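Workshop tips: trying out hand-held grippers at the bench

Quick ones this week, Friday got away from me. Mostly notes from comparing the two pairs we have in, the Famuven and the Branditz. Same table, same jobs, same person holding them.

Clear the table first. Properly. Stray screws end up in every recording and you wont spot them till later.

Cables. Leave slack at the wrist, then run the lead back along the forearm. A bit of tape at the elbow if it keeps slipping. Pull on the lead and the reading jumps - cost me a whole morning in October.

Squeeze test. Do it with something soft before anything hard. A folded sponge is fine. Famuven closes lighter, Branditz has a stiffer spring and my thumb knew about it by dinner time. Eleri Yorath has smaller hands than me and liked the Branditz better, so try both before you buy.

Marker plates: wipe with a dry cloth, no spray. Check the screws are tight, a plate that wobbles is worse than no plate. Keep thumbs off the face of it.

Lamps - light the table, leave the rest of the room dim. Glare on a white plate will lose you the tracking. Tilt the lamp a touch and try again.

Picking out of a basket. Harder than picking off a flat top. Go in from above, fingers straight down, and open only as wide as the thing needs or you catch the rim. Slotted floors grab the finger tips so go slow for the last bit. Other hand stays open and out of the way until its wanted.
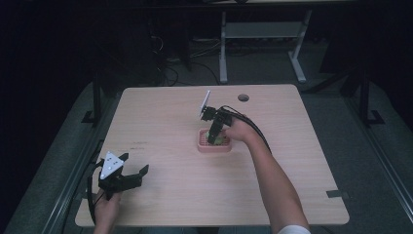

Right hand down in the pink basket, left one open and waiting.

Breaks. Up to 60 picks in one go, then put them down and shake your hands out. Aled Gwynne does more and his last ones are always sloppy.

Write down which pair you used on each run. Masking tape label on the grip, pen, done. I mixed up 4 runs before I started doing that.

Storing: fingers closed, cable in a loose loop, never wound round the handle. Old biscuit tin does for the spare pads.

Controller box comparison next time, if the Nelside one turns up.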